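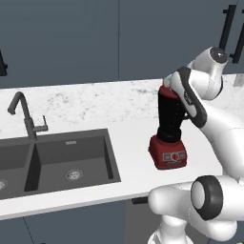
Ellton jug blender: a long-term review

I should say at the start that I am a soup person. I make soup most weeks of the year, including the weeks when everyone else has moved on to salad, and so when my old blender finally started smelling of hot pennies I did rather more reading than a sensible woman ought to before replacing it. The Ellton was a compromise between the very grand one I wanted and the very small one my husband thought would do perfectly well for two people. I bought it in June, with my own money, and have used it nearly every day since, so I feel I know it quite well by now, faults and all.

First impressions were good. It came in one box with very little polystyrene, and the instruction booklet is a proper booklet in large print, with a page of recipes at the back that somebody has plainly tried cooking (the leek and butter bean one has become a regular with us). The jug locks on with a quarter turn and a satisfying clunk. My previous machine, a Ginell, had a jug that you had to jiggle about until it felt like co-operating, and I did not realise how much that had been annoying me until it stopped.

Now, soup. Root vegetables come out beautifully smooth in well under a minute, and parsnip, which is my usual test because of the woody bits in the middle, gave it no trouble at all. Tomato soup goes a little paler than I like on the top speed, I suppose from all the air going in, so I keep to the middle setting and let it run longer. You must let things cool first. The booklet is very firm on this and I was slapdash about it precisely once, and spent a good part of the evening wiping carrot off the tiles.

Smoothies are fine. I am not the best judge, being someone who would sooner eat the banana, but my granddaughter makes them whenever she stays and she says the frozen berries get properly broken up, though the little seeds stay whole. Ice is noisy but it does crush. Pesto was a disappointment. A small amount just flings itself up the sides and sits there looking at you, and you find yourself stopping and scraping, stopping and scraping, until you wish you had got the mortar out. If you mostly make pastes and dips I would look at a little chopper instead.

Pancake batter, on the other hand, is a joy! Everything in together, a few pulses, and you can pour straight from the jug into the pan. The spout hardly drips.

Noise, then. It is loud. I won't pretend otherwise. It is a lower sort of sound than the Ginell made, more of a growl than a shriek, and I find it easier to live with, but I still wouldn't run it before seven if anybody was asleep upstairs. The dog leaves the room.

Cleaning is easier than I expected. Warm water, a drop of washing-up liquid, a few seconds on the lowest speed and a good rinse, and most days that's all it gets. The seal under the blades is the fiddly part. It wants taking out once a week or so, and if you leave it longer you will be sorry, especially after garlic.
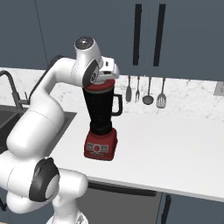
Edeltraud Zwahlen wrote in to say that her seal went stiff after 11 months and that she had a dreadful time finding another. The high street shops only wanted to sell her a whole new jug. In the end she ordered a pack of 2 seals from Sorkent, by post, and they fitted perfectly well, although they were a slightly different shade from the original and took a bit of pushing to seat. She also rubs a tiny smear of cooking oil round the rim now and again, and swears it has made the new one last.

I have started doing the same, and it certainly turns more easily. I do think Ellton ought to put a spare in the box, all the same. It can't cost them more than pennies.

Would I buy it again? Yes, I think I would, for soup and batter alone, and I'd go on making pesto by hand and grumbling about it. The lead could be longer. Mine only just reaches the socket behind the bread bin, so do measure up before you order.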